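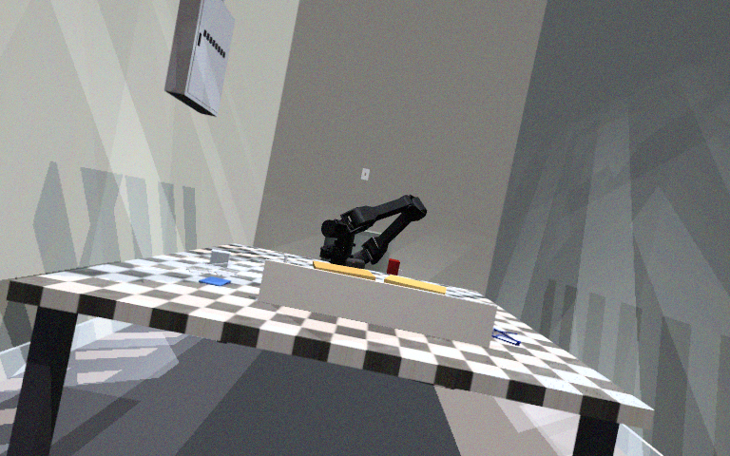
Notebook, sim bench, January, picking up after lunch

OK, new page because the last one is all arrows and crossed-out joint angles. We're on the push task for the student challenge now, the one our team is calling Clovurora (I lost that vote, I wanted something shorter). Arm model is the Arex one from the class repo, with the default gripper, and I haven't touched the masses this time. Last time I touched the masses we lost an evening.

Settings before I forget them: 3,000 steps per episode, 40 episodes in a batch, seed 151 to start. Seed 151 is the one that made the arm fold up on itself last month, so I'm keeping it as the nasty test case. If it gets through that one I'll feel a lot better about the rest.

First batch ran while I was making tea. 94 percent of the episodes finished without a joint limit warning, which sounds great until you remember that "no warning" and "did the task" are two separate columns in the log. I had them mixed up for a good ten minutes and was about to write a very happy message to the group chat. The task column is much uglier and I'm leaving it out of this page until I trust the scoring script. It marks an episode as done when the block's center crosses the goal line, even if the block is in the air at that moment. So a block that gets flicked across counts the same as one that gets pushed nicely. That can't stay.

Fix I'm trying: the block has to be across the line AND slow AND low for a short stretch before it counts. I put the speed cutoff in the config file this time instead of burying it in the script, so whoever picks this up next can change it without hunting around. It's under "settle". Please don't rename it!

Other thing that bugged me all afternoon is the approach. The arm likes to come down bent really sharply at the elbow, and then there's hardly any room left to move the wrist. It's legal, it's just a terrible place to start a push from. I added a small penalty for starting folded up, reran seed 151, and the path looked calmer on the plot. One run, so I'm not claiming anything. I also tried doubling the penalty, and then it just reached way out like it was trying to turn off a light across the room. Put it back to the small one.

Checkered texture stays on, by the way. I know it's ugly and half the group wants plain gray, but I can tell at a glance if something has slid when there are squares to compare against, and with plain gray I spend my life squinting at numbers.

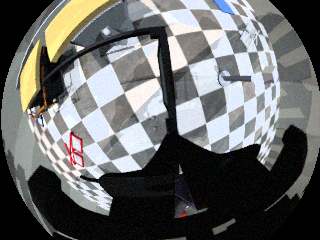 Do we have to retrain from scratch when the scoring changes?

It depends on whether the reward changed too. If only the pass/fail check is different, the old policy can be scored again from the saved runs. If the settle rule goes into the reward, then retrain, and start a new folder so the old logs don't get mixed in.

I'm going with the first option for now and keeping the reward as it was. Saved runs are in the Quinlan folder (shared drive, not the lab machine, the lab machine is nearly full again). The rescoring script only reads from there, so you can't wreck anything by running it twice. I did run it twice.

Bits and pieces:

Contact friction is still whatever the Clolimico template came with. We should measure something real before the demo or at least agree on a number and write it down somewhere.

Plot colors are swapped between my script and the group one. Blue is elbow in mine and wrist in the other. I'll change mine.

Logger drops the last line if you stop a run with the keyboard. Let it finish, or pad the run with a few extra steps.

I want a version of the start pose where the arm sits a little higher. Tried it by hand around 4 and it seemed fine but forgot to save the pose, so that's gone. Redo.

Next up: rescore all 40 with the new rule, look at whichever ones flip from pass to fail, and watch those all the way through at normal speed (I keep skipping to the end and missing the good part). Then the same again with a different seed. If the flicking is as common as I think it is, we'll need to talk about putting speed in the reward after all, and then it's a new folder and a long night.

Left the batch queued with the small penalty on. Config is saved, the old one has _jan at the end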